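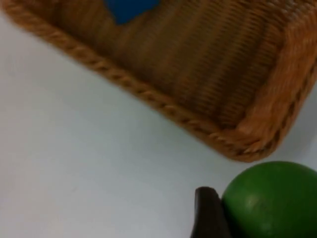

Tightly woven wicker with a thick braided rim.

How to sort out the household paperwork in one evening

I used to keep our paperwork in the drawer under the oven. My aunt, Sabine Hinrichs, kept hers in a biscuit tin and could find her gas bill from any month you cared to name, while I once paid the water company twice because I'd lost the proof that I had paid it at all. This is her method, with my bad habits allowed for.

You will need

A basket or shallow tray
One ring binder and 5 dividers
A pen that works (test it now)
A bag for recycling and another for shredding
An evening when you weren't going to do anything good anyway. I do mine on a Thursday.

Step 1. Gather it all up

Go round the house and put every piece of paper in the basket. Check coat pockets, the windowsill by the front door, the car, and whatever book you gave up on last summer. Don't read anything yet. If you stop to read a letter from the dentist you will end up on the phone to the dentist.

Step 2. Find a surface you can see

Patterned tablecloths are a menace. White paper vanishes on them, and so do the little receipts, which you'll find three weeks later stuck to a plate. Use something plain and give yourself elbow room. The floor will do if your knees are younger than mine.

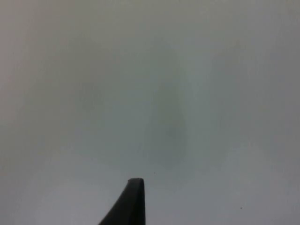
Pale grey and no pattern, which suits white paper nicely.

Step 3. Make three piles

Keep, act on, and get rid of. You'll want to invent a fourth pile called "not sure". Everyone does, and it becomes the drawer under the oven. If you're not sure, it goes in "act on", where it can annoy you until you are.

Open every envelope, including the ones you think you know. My neighbour Gisela Kettler threw away a refund cheque from Böttcher, the people who did her boiler, as it looked exactly like their advertising. They sent another, but it took 27 days and a good deal of sighing.

Step 4. Label the dividers

House, money, health, car, and people. "People" is for school letters, birth certificates and anything with a passport number on it. Resist adding more. I had a divider for guarantees at one stage and it held the papers for a toaster we no longer owned.

File with the newest sheet at the front. Staple pages that belong together, and take off paper clips, which let go of their own papers and grab somebody else's.

Step 5. Deal with the "act on" pile

Write what needs doing on the top corner of each letter, in words a tired person can follow. "Ring them" is no good. "Ring about wrong meter reading" is better. Anything that takes less than five minutes, do now. The rest goes back in the basket, standing up so that you can see it.

Step 6. Shred and stop

Shred anything with an account number. Without a shredder, soak the sheets in a bucket overnight and squash the mush into a ball. It's oddly cheering.

Keeping it up

Post goes in the basket when it arrives, and the basket gets sorted once a month. I skipped February this year and paid for it in March, mostly in parking fines.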